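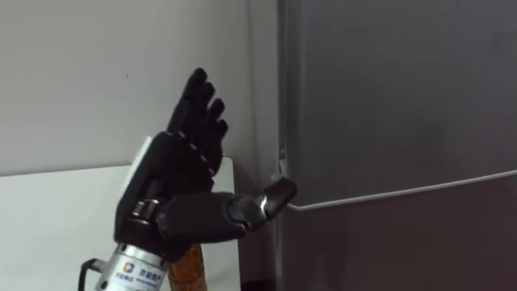
Open day at Curnanel in Flukolville, who else went?

gearloose_pat
Got back from the Curnanel open day around dinnertime and my feet are killing me. They let in 200 people per slot and I think all of them wanted to stand where I was standing. I mostly hung around the Brirka demo, the humanoid in the little kitchen corner with the table and the fridge. Way more cables than I expected! They hang off its back and go down past the legs, and I spent half the talk looking at those and missed what the guy was saying about the control software.

The job was a bottle of tea and a fridge, and that's all. I was fine with that. I'd take one boring chore over another dancing robot any day -- and I could get close enough to hear the joints.
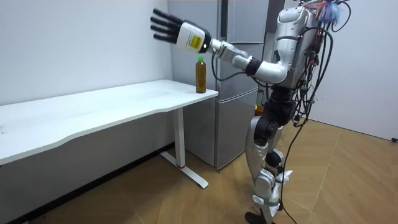 Hanneke Visser
I was in the morning slot and I liked it less than you did. One bottle, one table, same fridge every time. My kitchen has a dog in it. I asked how it does with a full counter and got "we're working on that," which is what they told me last year too.

gearloose_pat
Fair, but last year it was bolted to a stand, so I'm calling legs progress. Did you catch the Prins talk upstairs? I only got the last 5 minutes.

Hanneke Visser
Skipped it. Line was too long. I heard 393 signed up for that one alone.

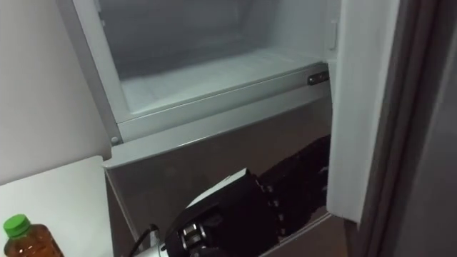
gearloose_pat
I keep thinking about doors, to be honest. Everybody talks about grasping, and I get it, hands are the fun part, but a door swings out at you and you have to know where your own arm is the whole time. I asked the engineer about it and she talked my ear off (in a good way). With the freezer door open there's that front lip running right across the opening, and I'd want to see the hand get a bottle over it a bunch of times before I believed in any of this. Also the freezer was empty. Put some frozen peas in there and then we'll talk!

tinsnip
What does the thing cost? Their site won't say.

gearloose_pat
Wouldn't tell me either. They did say the head count for the whole day was about 828, so somebody's interested.

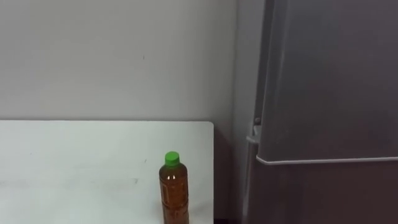
Maarten Verbeke
Hanneke is being too hard on them. You start with one object because otherwise you can't tell which part failed. I've spent months on a pick and place cell at work and we still only trust it with two kinds of box.

Hanneke Visser
Then call it a lab day and don't put "home ready" on the flyer. That's my whole complaint.

Maarten Verbeke
OK, the flyer was bad. I'll give you that.

tinsnip
Are they doing another one in December? I could drive up if there's parking.

gearloose_pat
They said yes, no sign-up page yet. Parking is behind the building, and get there early, it's tiny.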